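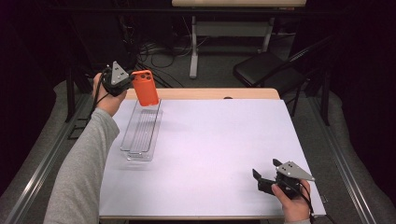
The orange one, over its tray.

ORANGE

Thu 25 July, and the van for Durkness goes at 4.

Wenjie Zhong had it written on the back of her hand. Van, 4. Under that, trays. Under that something that had been a word before she washed up at lunch.

White table, wooden strip along the back, the little dark hole in the strip that she kept dropping things down in her mind. Never in real life. In her mind, daily. Screws, earrings, a whole sandwich once.

Clear tray, lengthways. Phone over the tray. Down.

No. Up again. Wrong way round.

'Camera end first,' said Gachanja, from the doorway, eating an apple.

'I know camera end first.'

'You had it camera end last.'

'I know what I had.'

He went on eating. He was meant to be doing the labels. The labels were on the chair in the corridor, under his coat, and he was meant to be doing them and he was in the doorway with an apple.

She turned it round. Orange was the trouble, she thought. With a black phone you didn't look. With a black phone it was a lump, it went in the tray and you did the next lump. Orange you looked at. Orange was somebody's choice. Somebody had stood in a shop with the grey and the blue and the sensible ones and gone, that. Me. I'm having that.

Her mother's coat had been that orange. The winter one, with the toggles. You could see it from the far end of the beach at Durkness, a dot, and then a bigger dot, and then a voice telling you your shoes were soaked.

Down. In the tray. Out again, beacuse the tray wasn't square to the table and Dramow liked them square.

Dramow was upstairs. Dramow was the name on the building and also the name of the man, and he came down the stairs one at a time with a pause on each so you always had warning. Eleven years of that pause. She could tell his mood by it. Short pause, invoices. Long pause, his knee.

'What's it going up there for anyway,' said Gachanja. 'Durkness. There's no signal in Durkness.'

'There's some.'

'Where?'

'The wall by the church. If you stand on it.'

He laughed, then saw she meant it.

'You're from there?'

'Till I was nine.'

'You never said.'

'You never did the labels.'

He went and did the labels. She heard the coat slide off the chair and the tape gun start up, that ripping noise, then swearing, then ripping again. He always lost the end of the tape. Everyone did with that gun. It was an Utis, blue handle, and it had been in the building longer than either of them and it hated people.

Twenty to.

She looked at the order sheet. She hadn't, properly, before. You didn't. Number, colour, tray size, tick. Number 222. Orange. Long tray. And then the name of the person, which was on the bottom line in very small type as if they were a bit ashamed of it.

M. Aldous, Shore Road.

Well.

There were not many people on Shore Road. There had been three houses when she was nine. One was theirs, and one was the Aldouses', and one had no roof.

Mrs Aldous had given her a boiled egg once in a blue cup with a chip out of it. That was what she had. She went looking for more and there was the egg, and the cup, and a dog under the table breathing on her feet. Mrs Aldous must be ninety now. Or it was a different M. There'd been a son, Martin or Malcolm, who threw stones at the sea very seriously, as if it was a job.

A ninety year old with an orange phone. Standing on the wall by the church.

'Quarter to!' Gachanja shouted.

'I can see the clock!'

She couldn't, it was behind her. She picked the phone up again. Held it over the tray. It would be so easy to put a note in. That was the thought and it came from nowhere and sat down. A small note, folded, under the phone. Hello, I am Wenjie from the end house, you gave me an egg.

Mad. You couldn't. There was a rule about it, there was a whole laminated sheet about it by the kettle, nothing in the tray but the item. Somebody years back had put a toffee in every one for Christmas and there'd been a letter from a dentist.

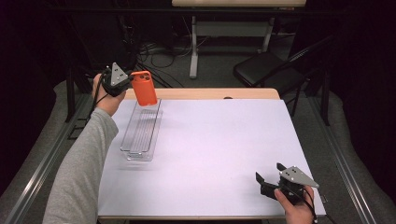
Why does the phone go in a tray before the box?
It stops it sliding about in transit, and the customer can lift the whole lot out in one go.

That was on the laminated sheet too. Dramow had typed it up himself, questions and answers, for new starters, and then there hadn't been any new starters. Wenjie read it most days waiting for the kettle. She could of recited it. There was one further down that asked what to do if you were unsure, and the answer was ask, and Gachanja had drawn a small face next to it.

Ten to.

A pause on the stairs. Long one. Knee.

Another.

She had a pen. She had the back of the order sheet, which was blank and which went in the box, not the tray. In the box. The rule said tray. She looked at the rule in her head and it definitely said tray.

Step. Pause.

She wrote fast and it came out terrible.

Dear M. Aldous. If you are the Mrs Aldous who had the brown dog, I lived in the end house with the green gate. My mother had the orange coat. You can get signal on the wall by the church, left hand side, but I expect you know. W. Zhong.

Then, because there was a bit of room, Mind the wall.

Then she thought, what if it's Malcolm. And wrote, or if you are the son, hello.

Step. Pause. Step.

'Is that the Durkness one?' said Dramow.

'Yes.'

'Is it square?'

She nudged the tray. 'It's square.'

He came and looked at it. He looked at trays the way other people look at horses. He had on the cardigan, in July, and his glasses pushed up, so she didn't know what he thought he was looking with.

'Cheerful,' he said.

'What is?'

'Orange.' He put his glasses down and looked again. 'My wife wanted one. I said you'll get sick of it.'

'Did she?'

'She got the grey.' He stood there a bit. 'She got sick of the grey.'

Out in the corridor the tape gun ripped and Gachanja called it something, and then said sorry Mr Dramow, and Mr Dramow said nothing, he was hard of hearing when he wanted to be.

'Sheet,' said Dramow, and held out his hand.

She gave it to him. Nothing else she could do. He took it front side up and ran his thumb down it, number, colour, tray, tick, and got to the small type at the bottom and stopped, and she thought, he'll turn it over, he's going to turn it over. You could see the pen through it. She pressed hard, she'd always pressed hard, they'd told her off for it at school.

He folded it in half. Then in half again, writing inside.

'Goes in the box,' he said. 'Not the tray.'

'No. I know.'

'Well, come on then.'

Phone. Camera end first. Down into the tray and it went in sweetly this time, no fuss. Lid. Tray in box. Sheet on top. Flaps. Gachanja came in with the label stuck to his sleeve and they had to peel it off together, one corner each, and it took a bit of grey fluff with it which was now going to Durkness as well.

The van was already out there. You could hear it, that rattle. The driver never switched off, he said if he switched off it might not start and then where would they be.

'Run,' said Dramow.

She ran. Corridor, coat on the floor, over the coat, fire door, the yard all bright after indoors. Box under one arm. The driver had his window down and his hand out of it already, drumming on the door.

'Just the one?'

'Just the one.'

'Durkness,' he read. 'Where's that when it's at home?'

She started to tell him. Up past the quarry, I was going to say, she'd say later to Gachanja, and then the road with the grass down the middle, and then you think you've gone wrong and you haven't, you just keep on. But he'd put the box on the seat beside him and was doing his mirror.

'You can't miss it,' she said.

He was off. She stood in the yard till the rattle went round the corner, and then went in to pick up the coat.

It was the second week of August when the card came. Dramow brought it down, step, pause, step, and put it on the white table, square to the edge. A picture of a beach. On the back, big wobbly letters, all capitals, and a number to ring.

THE DOG WAS BLACK, it said. RING AFTER SIX. I WILL BE ON THE WALL.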